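Ticket 952: Demonstration cell stops during visitor program
Site: Starkholm Technical Center, demonstration hall
Opened: February 20, 2024
Requested by: Visitor Services, Sostel
Assigned to: Gleice Xavier, Automation Support
Priority: High
Status: Closed, with one follow-up item

Summary of request

The bin picking cell was to be shown to a delegation of 28 guests from Leemans. During the rehearsal the picking program stopped three times with message 333 (grasp position rejected). Visitor Services asked that the cell be restored before the guests entered the hall, or that a substitute program be approved.

Entry 1 — Initial review

The log from the rehearsal was copied and reviewed. All three stops took place on the approach into the bin, before the gripper was commanded to close. No collision was recorded. The safety circuit was tested and found to be in order. The arm was returned to its home position by hand guiding mode and restarted without a fault.

Entry 2 — Bin position

The Brino picking software compares each planned grasp with a stored model of the bin. The stored model dated from January and had not been updated after the table was last moved. Measurement showed an offset of 33 millimeters along the long side of the table. Grasps near the walls were therefore being refused as unsafe.

The bin was clamped to the table at its upper left corner, the position was taught again, and the new model was saved under the demonstration profile. A trial at reduced speed was then started with a mixed set of items, including the small plastic bottle, the blue toy with the pale tip and the flat black fabric piece.

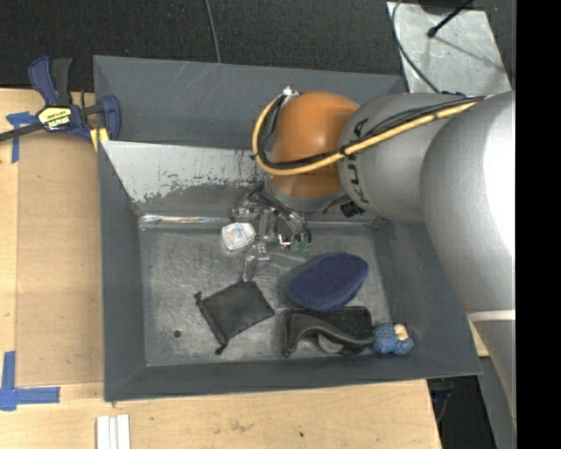

Entry 3 — Trial results

The trial was run to the end of the program without message 333. One grasp on a soft item was missed and was repeated automatically, as the software is designed to do. Speed was then raised to the level approved for visitors, and a second trial gave the same result.

Entry 4 — Demonstration

The program was presented as scheduled. Ms. Xavier remained at the operator panel throughout. One guest asked whether the items must be placed in a set order; the presenter explained that they need not be.

Resolution

Cause: outdated bin model. Action: bin position taught again and profile saved. Visitor Services has confirmed that the request may be closed.

Follow-up

A position check is to be added to the opening checklist for the hall — owner: Automation Support. The item remains open until the revised checklist has been issued.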